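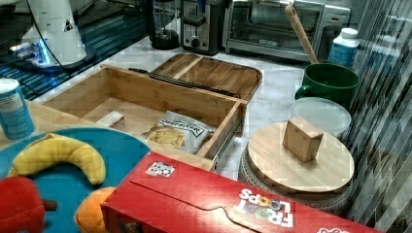
Sudness cell, kitchen bench: a year of looking after one arm

The Sudness cell is one arm, one gripper and one marble worktop, and it has been running at the Nygård building since June of last year. This page began as a maintenance log and turned into a gallery when the log became too dull for even its author to open. The arm moves groceries and crockery from one place to another and then, as a rule, moves them back. It has now done this 881 times since the last full service, with a level of commitment I have never brought to my own washing up.

Most of what follows concerns the bits that wear, work loose or need wiping. Anyone after the software side should look at the Jiten pages, where they will find a good deal of it and very little about grease.

The worktop

Marble was chosen before I arrived, by somebody who liked marble. It is flat, it is heavy and it does not creep, so for a robot's purposes it is excellent. It also shows every crumb. We wipe it at the start of the day with a barely damp cloth and again at the end, and we keep spray cleaner well away from the gripper. Spray goes on the cloth, in the next room if possible. There is a laminated notice to this effect, which has itself been sprayed.

The marker tags

Small black and white stickers, and a surprising share of my working life. A tag with a lifted corner reads perfectly well at nine in the morning and not at all once the afternoon sun comes round. Press them down with a thumbnail, then leave them alone. If one has to be replaced, the new one goes on a clean flat panel, clear of any fold in the cardboard, and the old one goes in the bin. We once had two of the same number on the go, and the arm's opinion of where things were became quite philosophical.

The cable run

Cables on this cell fail in the same place every time, just behind the last joint, where the loop is either too tight or too generous. Too tight and the wrist tugs at the connector on a full turn. Too generous and the slack goes fishing among the crockery. I set the loop with the arm at full stretch, then fold it right in and look again, and only then do the ties get trimmed. At rest over the cutting board, with the fruit plate below, the cables should swing out to the side in one easy curve and come back down along the arm, and that is how they sit at present. I check this before each run, mostly by eye, partly by muttering.

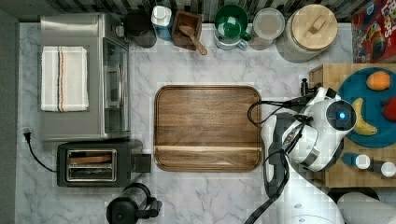 Workness fingers are what we fit as standard, and the pads are good for up to 2,000 grips before they go shiny. Shiny pads will hold a cardboard box all day and drop anything smooth, usually from the greatest height available. Changing them is a matter of 2 screws a side and a hex key that lives on a string. After a change I jog the gripper across slowly at working height, keeping an eye on the blue light in its face, and begin with something forgiving from the plate. The banana is a decent first test, being curved and an awkward shape to close on squarely. The big wooden tray in the middle of the counter gives me a clear target to put it down on, with a raised rim for those attempts that go a bit wide.

Joint checks

Power off, brakes on, hand on the forearm, and a gentle push in each direction. There should be no knock. If there is a knock, it is nearly always the mounting bolts at the base and almost never the expensive thing you have already started pricing up. Bolts are marked with a stripe of paint pen so that a turned one shows. Retighten in a cross pattern, redo the stripe, and write it in the book.

The camera mount

Gets nudged. It gets nudged by sleeves, by dusters and by people pointing at it while telling others not to nudge it. Recalibration takes 5 minutes when it goes well. Before starting, check that the bracket is tight, or you will be doing it again after lunch with a worse attitude.

Still to do

The base cover wants a new clip. The spare pads have been reordered in the right size this time. The long cable tie tails need proper flush cutters - I have a scratch on my wrist that makes the case better than I can. And the book is nearly full, so if whoever borrowed the spare one could put it back in the Nygård cupboard, second shelf, that would be kind.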